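Kitodley workshop, packing bench notebook
March 12, 2019

Started late this morning on account of the tape order, which came in at the front desk and then sat there until somebody thought to carry it up the stairs. No harm done. I had my coffee, wiped down the bench and read back over what I wrote in February, and I am a little embarrassed by how sure of myself I sounded. I said then that the order of packing didn't matter much so long as the heavy things went low. I would like to take that back, or at least soften it, and the rest of this entry is mostly me working out why.

For anyone picking this notebook up cold: we are putting together mixed boxes of small household goods for the Erkthorpe drop, the kind of box where nothing matches anything else. Soft packs, small cartons, pouches, cases, the odd thing with a lid. The shop at Skaron packs by the list, top line first, and their boxes arrive looking perfectly tidy and then bulge in the middle after a night on the shelf. Ours bulge too, I should say, only in different places. The target for this round is 15 boxes that close flat without anyone leaning on the flaps.

I began with the soft packs because they have been giving me the most grief. A pack of wipes looks like a brick and behaves like a pillow. If you lay it flat on the bottom with the lid facing up, whatever goes on top sits on that stiff plastic lid and rocks. If you stand it on edge it leans on its neighbor all the way through the job and you find yourself straightening it every time you reach in. I tried both, and then tried both again with a carton beside it, and I still like flat better, provided the next thing to go in is soft enough to settle over the lid.

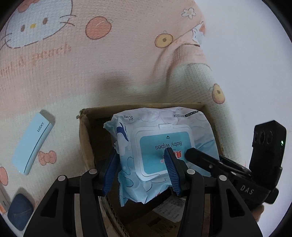
Baby wipes, 80 pcs, in the open box. Film torn along the bottom of the pack.

Please check the film on all of these before they go in, me included. A torn flap catches on the carton edges when you slide something past it, and I have a horror of one of these drying out on a shelf at Erkthorpe with our label on the box. I have started a little pile at the end of the bench for packs with ragged film, and we can decide later whether a strip of tape is good enough or whether they should go back to Baptista for swapping. My vote is to swap, though I know what the postage looks like and I won't make a fuss if I lose.

The cartons are easier company. They have square corners, they stack, and they stay where you put them. What I had not appreciated is how useful they are as a wall. Put a carton upright in a corner of the box and you have something firm to pack against, and the soft things stop wandering. I did a run with the carton going in last, on top, to see if I was fooling myself, and the box closed but the flaps stood up at the middle seam like a little roof. Carton in the corner, early, and down they went. I did this enough times that my back is complaining, so I am going to call it settled until someone shows me otherwise.

Gap filling next. We have that great stack of lined white paper and I would much sooner use it up than open another roll of the brown. One sheet, folded loosely in half, is plenty for a side gap. Crumpling it into a ball takes more room than you'd think and it springs back while your hand is still in there. Sheets laid flat down the side of the box are not bad either, especially next to anything printed that might rub.

Then there are the pouches and cases, which I had left for last in my plan and which I now believe should be somewhere in the middle. My trouble with them is purely one of shape. A long rounded case doesn't want to lie against anything. Put it along a straight wall and you get a sliver of wasted space at each end, too small for another item and just big enough to let things shift.
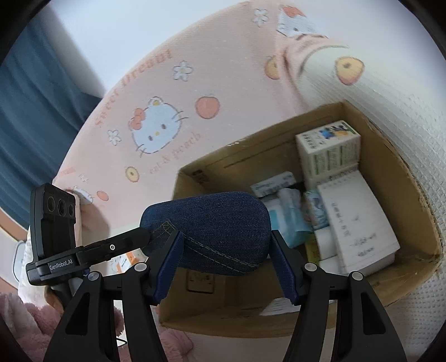 Denim is kinder than I gave it credit for, mind you. It grips a bit. A slick case will skate across the top of a carton the moment you tilt the box, while denim more or less stays where it is laid, and it will give at the seams if you press it gently into a curve. I have been laying the cases on a slant, corner toward corner, with the stitched side up so it doesn't snag on the tape, and then tucking the smaller bits into the two triangles left over. It feels wrong while you are doing it and looks a little messy from above, but the flaps come down.

On the boxes themselves: the rims on this batch are rough. I ran a thumb along several and they are soft and slightly chewed, probably from being opened and shut so many times during trials. We should keep the tired ones for practice and send only fresh ones to Erkthorpe. Also, whoever last taped the trial boxes (it may well have been me) left bits of clear tape on the upper edges, and the new tape won't sit properly over the old. Peel first, then tape.

Tally at the end of the afternoon: 13 boxes closed flat, and two I am not happy with. Both of the unhappy ones had a soft pack standing on edge, so I will repack them tomorrow with the pack laid down and see if they come right.

To do:
Order more flat cartons before the stock drops any further; the supplier's minimum is 1000 and it takes them forever.
Ask Baptista about the torn packs.
Move the paper stack to the left side of the bench, where my hand keeps going for it anyway.
Write the new packing order on a card and pin it over the bench: soft pack flat, carton in the corner, cases on the slant, small bits, paper.
Find the good scissors.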